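About Skorley

Hi, and welcome! I started Skorley three years ago in a rented bay on the Rusbridge estate, and we teach robots to do small jobs by showing them how. Cups, trays, lids, cloths, cables – ordinary stuff that people do all day without thinking and that machines are still pretty clumsy at.

Most of our teaching is done by hand. You pick up a pair of grippers, stand at a table and do the job yourself, over and over, while everything gets recorded. I still take a shift at it most weeks (my forearms complain by lunch). There are 12 of us now, plus whoever is over from Wernurell, the firm next door that does our machining and drinks our coffee. 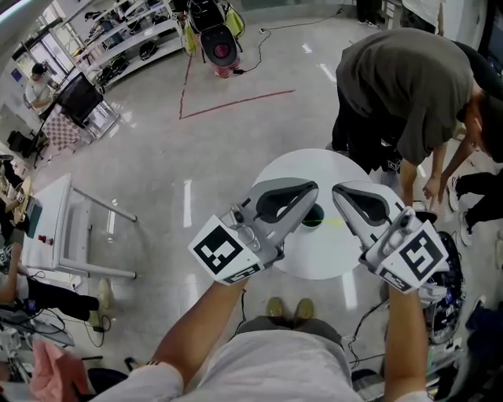

HOW WE WORK

One small green cup on a round white table can keep a person busy for a whole morning. You come at it from the left, then the right, then you move it and start again. The marker tags on the grippers let the software work out where each hand is, so new people spend their first day learning to keep them in view. After that it's mostly patience, and good shoes!

We also do remote control work, with the operator at a desk and the arm across the room. It's slower, and I love it, but for anything with two hands in a tight spot I'd pick the grippers every time.

Our main project right now is Chatzigeorgiou, a set of 13 kitchen and packing tasks that we plan to finish in August. If you have a task you'd like us to add to the next set, send it over and tell us what goes wrong when your robot tries it. 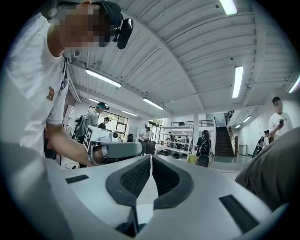 Words by the founder, Skorley

People often ask if they can come and try it, and yes, please do. You'll get a pair of grippers, a head camera and a table, and somebody will stand next to you for the first few tries. Visits start at 3 p.m. and you don't need to know any code. Come in by the side door, the front one sticks.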